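Home Services Who We Are Price List Contact

About Rultitz Office Chair Care

Most "about us" pages in our trade open with a paragraph on passion. We clean and assess office chairs. It is decent work and we like doing it well, but we doubt that anyone has ever been passionate about a seat cushion, and we would be wary of a company that said so.

Rultitz started as a side line of Grabowska, a furniture resale shop that bought up chairs from closed offices. The shop kept taking in seats that had been written off as worn out when they were mostly dirty. A good many of them went back on the floor after a proper cleaning and a new set of casters. After a while, customers began asking if we would do the same for chairs they already owned, and the cleaning side moved into a place of its own.

We now look after chairs for 59 offices, most of them small. Our biggest customer has 300 seats. Our smallest has two, and they are both the same model, and one of them squeaks.

What we don't believe

We don't believe a chair has to be replaced every few years. That schedule tends to come from people who sell chairs. Some chairs are finished after a short life and some are fine after 15 years, and you find out which by turning them over and looking.

We don't believe the word "ergonomic" tells you much. It gets printed on everything from careful designs to a stool with a bump in it. When a customer asks us which chair is best for a bad back, we say that we clean chairs and that they should talk to a doctor. This has cost us a few sales of the add-on cushions we used to stock. We stopped stocking them.

We are also doubtful about "antibacterial" sprays sold by the case to office managers. They smell strong, and a strong smell gets mistaken for a clean chair. If you spray over crumbs and skin oil you have scented crumbs. Vacuum first. Then wipe.

And we are not fond of the phrase "deep clean." We used it ourselves on an old flyer (there are still some in circulation, sorry) and could never get two of our own people to agree on what it covered. The price list now says which parts are done and with what.

How a visit goes

We come outside working hours if you ask, but a normal day is fine too. Each chair gets a check of the lift, the tilt, the arms and the base before any cleaning starts. Loose bolts are tightened. Cracked bases are tagged, and we will tell you to stop using that chair even if you would prefer not to hear it.

Mesh backs are vacuumed from both sides with a soft brush. Fabric seats are spot cleaned and, if the fabric allows, extracted. Armrests get the most attention because that is where hands have been all day. Casters come out, hair gets cut off them, and they go back in.
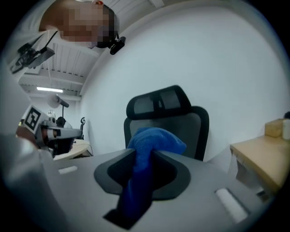
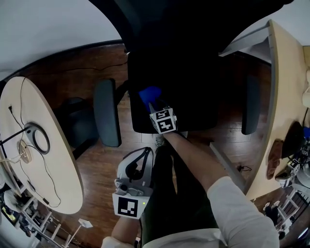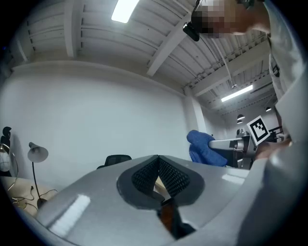 What we charge, and why it is printed

Prices are by the chair and they are on the Price List page. There is no "call for a quote" unless you have stairs and no elevator. We got tired of that game as customers ourselves. Parts are billed at what we paid plus a flat fitting fee, and you can have the old part back if you want to check that it was really bad. Some people do want that. Fair enough.

If a chair isn't worth cleaning, we say so and don't charge for it. We would like to claim this is pure virtue. It is also that a bad chair takes twice as long and the customer is unhappy either way.

The Mikulia question

People ask about Mikulia, the subscription plan we offered for a while. You paid monthly and we came on a fixed schedule. It sounded modern. In practice, offices paid for visits they didn't need, forgot about the ones they did, and called us in between. We closed it to new customers last November. Existing ones can stay on it or switch to single visits, and we have been telling them to switch.

About reviews

We have good ones. We have a few bad ones, and two of those are deserved: one was a late arrival, the other a seat left damp on a Rerkier conference chair that should have had more drying time. We answered both and refunded both. We don't ask customers for stars and we don't give discounts in exchange for them, so the number on the review sites grows slowly.

Working with us

We hire now and then. The job is physical, with a lot of kneeling, and the pay is on the posting. You don't need experience. You do need to be all right with what comes out of a caster.

If you are still unsure, book one chair. Pick the worst one.

Page last updated Oct 5, 2025

15 shares 2 comments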